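Small Parts and a White Tabletop

Last updated: Monday, May 27, 2024
Reading time: 4 minutes

I put off sorting out the worktable through most of April. It had become a place to set things down. Screws in a mug, a roll of tape, two pairs of scissors, a box of washers I bought from Galbraith Hardware that said 1,000 on the label and has lasted me years. When I needed the table for work, I pushed all of it to one end, and the next time I pushed it back.

So one Saturday I took everything off and wiped the top down. It's a white top, and white shows every mark. I used a bottle of Mernine spray and an old T-shirt. The pencil lines came off. The scratches didn't, and I've stopped minding them. I did think about a gray mat, but small parts are easier to find on white, and finding small parts is most of what I do there.

Then I had to decide what was allowed back.
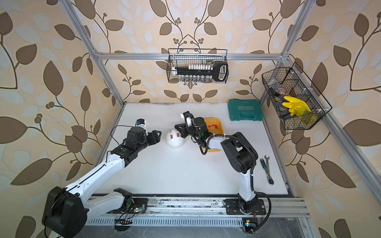
The rule I settled on was that a thing could stay on the table if I had used it that week. The ratchet wrench with the black and green handle passed, and so did the combination wrench. They sit together on the right side, where my hand goes anyway. The teal case with EXPLOIT on the lid went toward the back corner, closed. I used to leave it open, and an open case takes up twice the room and collects whatever falls into it.

The white dome with the two red knobs stayed out as well. I tried it on a shelf for a couple of days and kept going to get it, which told me where it belonged.

Anything small and breakable goes up in the black wire-mesh basket. That's where the capped tubes and the clear vials are now. I like mesh for this because you can see what's in it without taking it down. The one drawback is that long tools don't sit neatly in a basket. The black one with the loop on the end lies across the vials' neighbors and I move it every time I want something. I may put up a hook. I've been saying that for a while.

Several people have asked about the wallpaper. It's the big leaf pattern, brown and a pale gray-blue on cream, with little berries on the stems. The name on the roll was Pilusent. I had a roll left over from the hallway and didn't want to look at a bare wall while I worked. It has held up fine. I would not put it right behind a sink.

The small red pieces took more thought than everything else together. They are short and rounded and shiny, and they roll. In a bag they are a nuisance, and in a jar you can't get at the bottom ones. I tried a compartment box with 24 little sections, which was far too much box for one kind of thing. I tried a saucer and knocked it twice in one afternoon.

What worked was a plain plastic tray with a raised rim. I paid 80 cents for it at a yard sale.
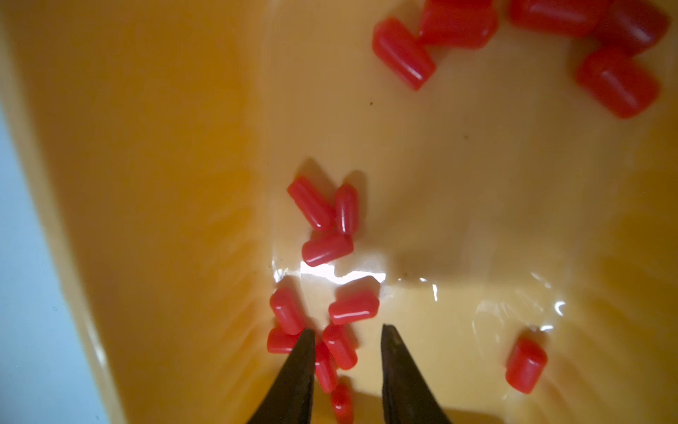 Clifford Morin
Writer and editor, Cudine

The color turned out to matter more than I expected. Red on that yellow-orange plastic is easy to see, even late in the day when the light is poor. The plastic is glossy, so there is some glare depending on where the lamp is, and I've moved the lamp more than once trying to get rid of it. Moving it farther back helped a little. A matte tray would be better, but I haven't seen one at that price.

I keep only what I need for the day in the tray. The rest stay in a drawer in a labeled envelope. If the tray gets too full, the pieces pile up on each other and picking out one means disturbing the others – a thin layer is much easier to work from. At the end of the day, I tip whatever is left back into the envelope and wipe the tray out with a dry cloth. It takes less than a minute.

The curved corners help too. I had a square metal tin before, and small things got stuck in the angles. With a rounded corner you can slide a piece up the side with one finger.

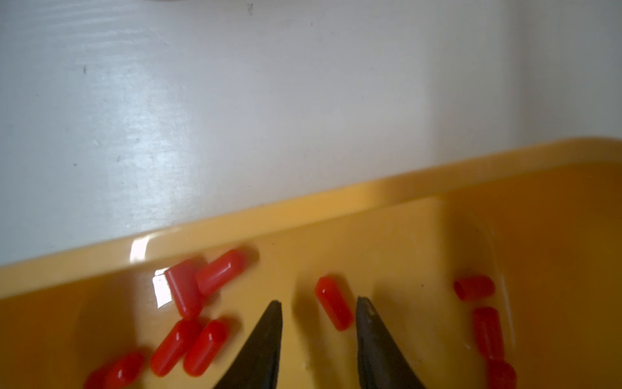
The yellow tray on the white tabletop, with some of the red pieces in it.

I have been keeping it this way for a few weeks. The mug of screws is gone. The tape lives in the drawer, and one pair of scissors went to the kitchen, where we were short a pair. The washers are on the shelf under the table, still in their box.

The end nearest the door is the part that slips. Mail lands there, and then keys, and after that anything at all. I cleared it again this morning and found a receipt and a library card I had already replaced. I'll probably screw a small shelf to the wall by the door for the mail. If I do, I'll write down the measurements and post them.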